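How to Budget for a Kitchen Robot Without Fooling Yourself

By Yolandi Pillay
February 15, 2021

Every vendor deck I have read puts the price of the arm on the first slide. Treat that number as the deposit. I plan equipment for a small food prep lab, and our first budget was wrong in ways that a little suspicion would have caught.

Step 1. Write down one task.
"Food prep" is too wide to price. "Cut a banana on a board, then put the knife back" can be priced, because you can list every object it needs. If a seller won't quote against a task that narrow, keep your money for now.

Step 2. Price the table before the arm.
List the work surface, the cutting board, the knife, something to hold the knife, and the food. Add spares of each. Our Ikmont quote covered none of these and still called itself a complete cell. Waraporn Ruangrit went back through it in January and found 17 items we would have had to buy ourselves.

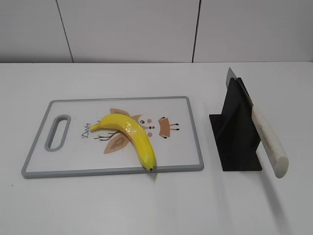
Should the knife holder be a separate line in the budget?
Put it on its own line. A holder that suits a person's hand may leave the handle at an angle the gripper can't reach, and you could end up paying for several versions. We allowed for four.

Step 3. Decide what happens to the food.
Real fruit bruises, browns and varies in size. Plastic fruit does none of that, so it's cheap to practice with and proves very little about slicing. Ask which kind was used in any demo you're shown. The Doucette rep needed two emails to answer me. Budget for real produce every week of the trial, plus cleaning time.

Step 4. Add the hours.
Birsen Bilgin keeps our setup log. Her figure for getting one task ready was 26 hours, against the 5 in the Trernel brochure. I don't think the brochure was lying. I think it started counting after the hard part was done.

Step 5. Ask for a trial on your own table.
Send your board, your knife and your holder. Get in writing who pays for shipping and for broken parts. Be wary of any discount that expires before the trial ends.

Step 6. Leave a line blank.
Something will be missing. Ours was a second set of gripper pads, and the lead time hurt more than the invoice did.

Zanele Van Wyk has the blank version of our budget sheet if you want a copy. The support contract lines are still being reworked, so don't rely on those yet.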